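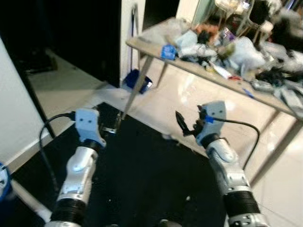 Two arms at the table, July.

Tedcombe evening program: changes to group bookings

The Tedcombe evening program moves to its summer timetable in July. The changes below apply to all group bookings, including birthdays, work parties and reunion groups. Bookings already confirmed keep their original start time unless the lead booker asks to move.

Start times. The Monday session is withdrawn until the fall. On all other nights, check-in opens at 6:30 p.m. and closes at 7:15 p.m. Groups arriving after check-in closes can join at the second venue, but the welcome drink is served at the first venue only and is not carried over.

Route. The walking route now begins at Lo Presti and ends at Brarkum. The former first stop on the river side is closed for floor repairs. Total walking distance is 2,172 yards, all on paved streets, with one flight of steps between the second and third venues. A step-free alternative is available and adds five minutes. Ask for it at the time of booking so that the host can be told.

Group size. A single host can take up to 24 guests. Larger groups are split between 2 hosts and leave fifteen minutes apart. Both halves meet again at Brarkum, where the back room is held until 11 p.m. The room is not private after that time, and the regular door charge applies to anyone entering from the street.

Wristbands. Paper tickets are no longer accepted at the door. Each guest is given a wristband at check-in, and the band must stay on the wrist until the last venue. Bands that have been cut or taped are treated as void. A replacement costs $5 and is issued only by the host, not by bar staff. The first print run is 1,000 bands, in a single color for all nights. The date is stamped on the inside.
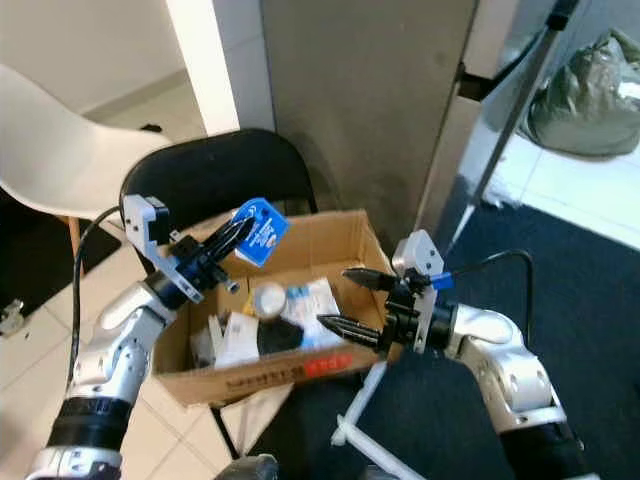 Blue tag at the edge of the cardboard box.

Food. Pizza is served at the second venue between 8:30 and 9:15 p.m. Gluten-free and dairy-free bases need two days' notice. Guests with a nut allergy should note that the kitchen there also prepares desserts with nuts and cannot offer a nut-free meal.

Deposits. The deposit is now 20 percent of the total, payable when the booking is made. The balance is due seven days before the event. Numbers can be reduced without charge until the balance is paid. After that, unused places can be passed to another guest but are not refunded.

Identification. Every guest must carry a valid photo ID. Photographs of an ID on a phone are refused at all venues on the route. A guest refused entry at the first venue will be refused at the others, and the host has no authority to change this.

Prestcombe. The Prestcombe route is not affected. It keeps its current start times, its paper tickets and its existing deposit terms until the end of the season. Gift vouchers remain valid on either route.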